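Recording Demonstrations by Remote Control: Conveyor Pick Task
Sasmont Teaching Guide, Section 4
August, by Shufen Dai
3 min read

4.1 Before recording

1. Stop the belt and set the drive to manual.
2. Place one block on the belt, flat, within reach of the left arm. Vary the angle of the block from one episode to the next.
3. Put on the operator gloves and hold both hands open until the Fliline console reports tracking on each side.
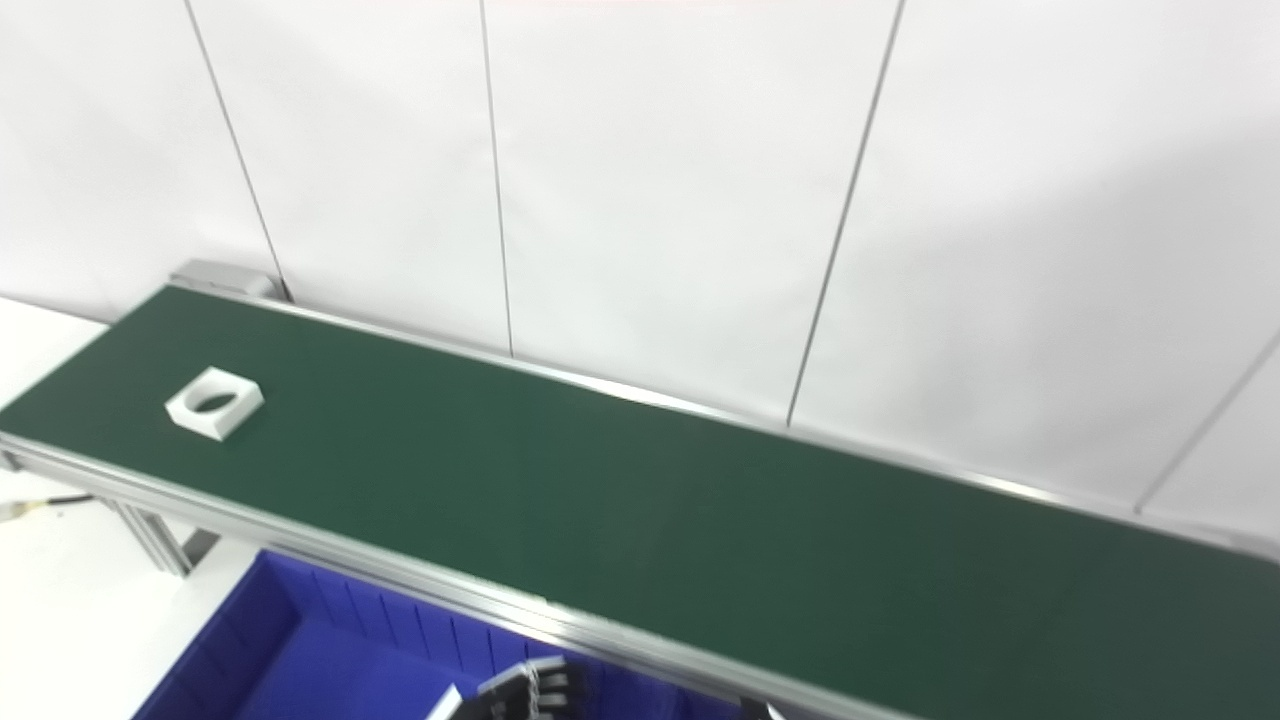
4. Press Engage. The arms follow at reduced speed for the first 20 seconds. Do not reach for the block during this period.

CAUTION: Keep all persons outside the marked area while the arms are engaged. Release the foot pedal to stop both arms.

4.2 Recording an episode

5. Press Record, then wait for the tone.
6. Approach the block from above. Close the fingers slowly and lift straight up before moving sideways.
7. Carry the block over the near rail, lower it into the bin and open the hand.
8. Return both hands to the ready position and press Stop.

NOTE: An episode with a dropped block may be kept if the operator recovers it in the same take. Tag it "recovery". Delete any episode in which the hand strikes the rail.
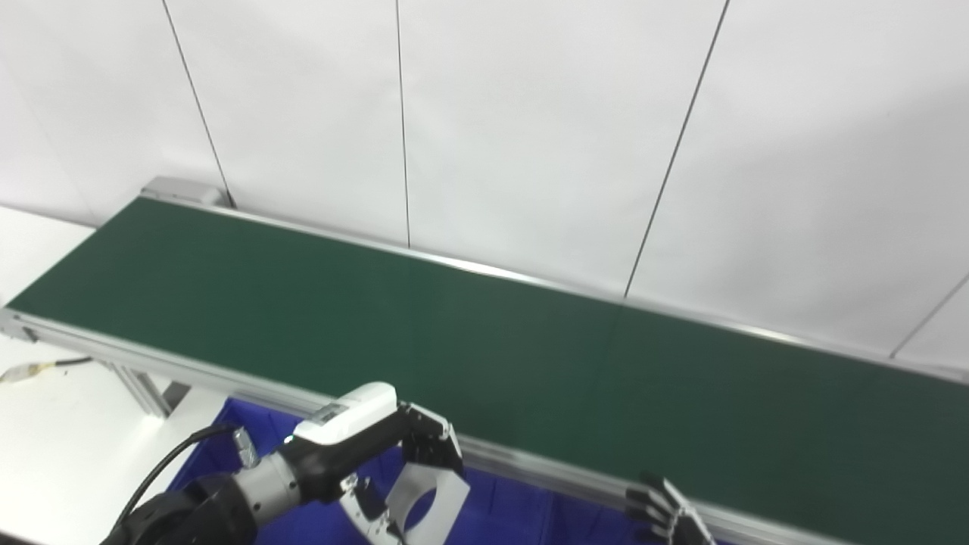
Han comments that step 8 should call for a short pause in the ready position before Stop is pressed. At Wullulstead, episodes stopped while the hands were still moving gave policies that drifted at the end of the task.

The pause has been adopted: hold still for two seconds. Older episodes without it can be used if the last frames are trimmed. The Wullulstead set held 1,218 episodes, of which 237 needed trimming.

4.3 Ready position

9. Raise both hands to the near rail with the palms turned inward. Keep the fingers clear of the belt surface.
10. Check the joint readout. If any value is shown in amber, disengage and repeat step 3.

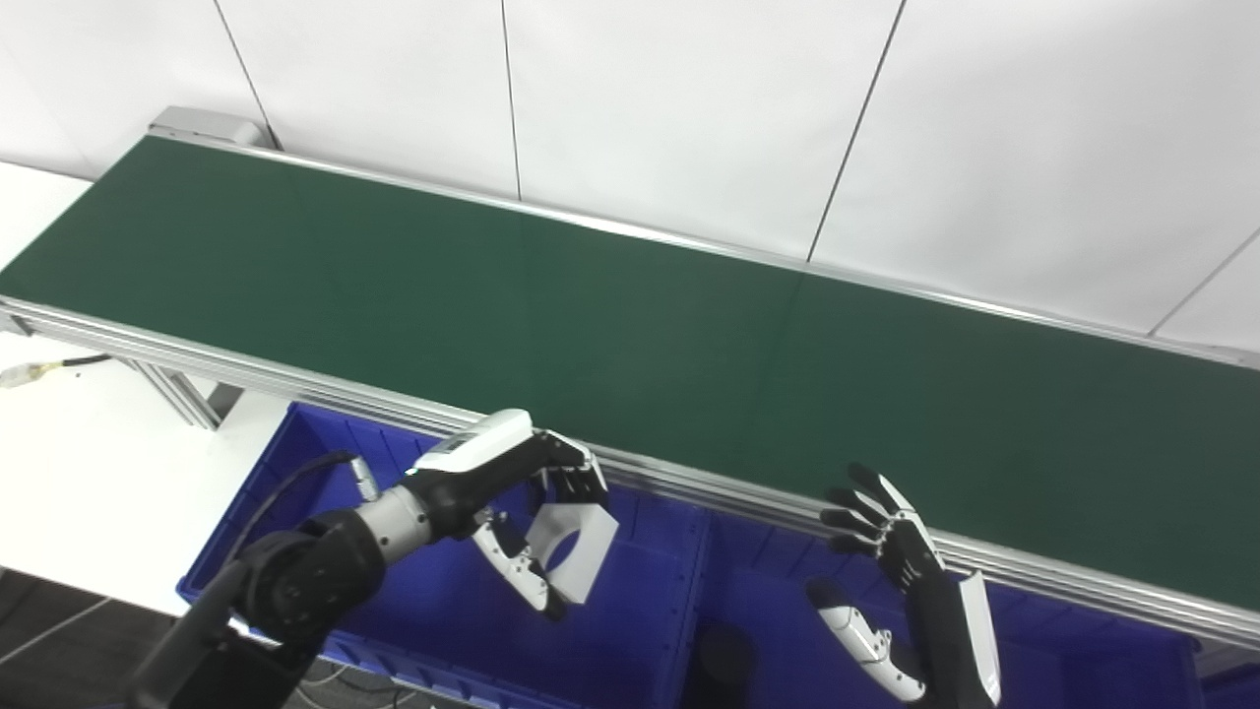
4.4 Ending the session

11. Lower the arms, release the pedal and press Disengage.
12. Review the tags and upload the episodes.

Related
Section 3: Glove calibration
Section 5: Trimming and tagging episodes
Error 2439: Tracking lost during recording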